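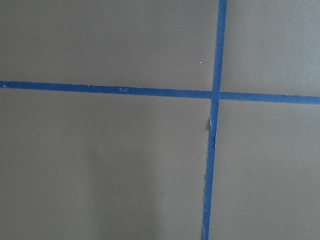

Blue painter's tape on the gray work surface at the Rarier workshop in Flomthorpe.

Two strips of tape, crossed off center, are the closest thing the Rarier workshop has to a coordinate system. Members who are building a small robot arm there use them to tell the machine where it is. One strip stands in for the left-to-right axis and the other for front-to-back, and everything the arm does is measured from the place where they meet.

Rarier is a shared workshop in a former dairy on the east side of Flomthorpe. It has 78 paying members, most of whom come for the table saw and the kiln. The arm takes up one corner by the back wall. The build is called Flunov, a name left over from the label on a crate of surplus motors, and it has been going for two winters.

The parts have cost $3,734 so far. That covers the motors, the drivers, a power supply, two wrist bearings that had to be bought twice, and a small camera that sits next to the gripper. It doesn't cover the aluminum, which came out of the workshop's scrap bin, or the evenings.

The goal is modest. Members want an arm that can pick up a small part from one section of the surface and put it down in another, then do it again without someone standing over it. A kit arm would do this out of the box, and several members said so at the start. The ones who stayed with the project wanted to know what was inside.

Calibration takes up most of a session. The arm is driven to the crossing by hand control, the camera looks straight down, and the software searches for the edges of the tape. It fits a line to each edge and works out where the lines intersect. Then the arm moves off, comes back, and checks itself. On a good night the error is 3 millimeters. The group would like to get it under one.

Tape condition has an effect on this. Where an edge is crisp, the line fit is quick and steady. Where it has torn or frayed, the software finds the pale fibers and bends the line toward them. Just below the crossing there is a lifted, ragged bit on the left side of the vertical strip, and the current code skips that stretch and reads the cleaner tape above the crossing. Small specks on the surface get thrown out by a size filter. Shadows are harder. A soft one has no edge to reject, and it changes the gray enough to upset the threshold. The filter settings are written on a card taped inside the cabinet door, with the old values crossed out.

The strips don't need to be square to each other, and no one has tried very hard to make them so. The angle between them is measured once and typed into the setup file. If the tape is replaced, the angle is measured again. Forgetting that step cost the group an entire evening in December, when the arm put every part down slightly to one side and the gearing got the blame.

The gripper is the next job. The present one, the Mark 5, closes with a hobby servo and holds light parts well enough, but it twists when it lifts anything with weight at one end. A stiffer version has been drawn up using a linkage supplied by De Smet, a machine shop two streets over that lets members have offcuts and the occasional hour on the mill. The new fingers will be shorter, which means the camera mount has to move, and the camera will have to be calibrated again once it has.

An open evening at Rarier is set for 27th February. The arm will be running if the new gripper is fitted by then. If it isn't, the old one will go back on.

We use cookies to improve your experience on this site. By continuing to browse, you accept our cookie policy. Accept | Manage settings

Related stories
A kiln controller from spare parts
What to look for in a used milling machine
Stepper or servo? Choosing motors for a first build
Flomthorpe's old dairy gets a new roof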